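Pale Surfaces: the questions I get most

I write about tables, counters and shelves at home, mostly the light ones, and the same questions keep landing in my inbox. So here are my answers, all on one page!

Why did you go pale in the first place?

My old table was dark brown and I couldn't stand the dust any more. I'd wipe it after breakfast and by lunch you could write your name on it. Pale is so much kinder (crumbs are another story). I also lose fewer small dark things, screws especially.

What do you clean it with?

Warm water, a drop of dish soap and a soft cloth, then a dry cloth right after. I tried the Fluvano spray for a month or so and it smelled great, but it left streaks on mine, so I went back to soap. My neighbor Shahzad Bhutto swears by it on his counter, so try a corner first and see how you get along.

Tea and coffee rings?

Get them early and you'll be fine. For the old ones I make a paste of baking soda and water, leave it on while I do something else, and wipe it off gently. No scrubbing pads, please, I learned that one on a shelf I really liked.
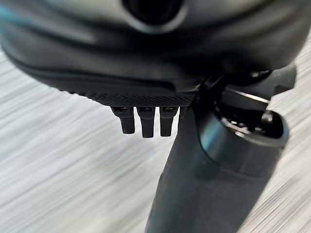 Do black things leave marks?

Some do. Rubber feet are the worst, and I've had a gray smudge from a cheap black tray that took me an entire evening to get out. Hard matte plastic has never given me any trouble as long as I lift it and don't drag it. Felt dots help under anything heavy. I buy them in packs of 200 and they still vanish.

How much should live out on the table?

Whatever you use every day. I keep a Barnen box on the shelf for the rest, and it goes back there before dinner (most nights, okay). If the box won't close, something has to find another home.

How big is your table?

It's 88 inches long, more than 60 of which I'd call mine. The other end belongs to whoever has homework.

Can I sand out a scratch?

Depends what you've got! Solid wood, usually yes, with fine paper and a lot of patience. Anything with a printed or coated top, leave it alone and ask somebody who fixes furniture. I asked Teemu Manninen about mine in October and he talked me out of it in two minutes flat.

Got a question I missed? Send it over and I'll add it when I next update the page.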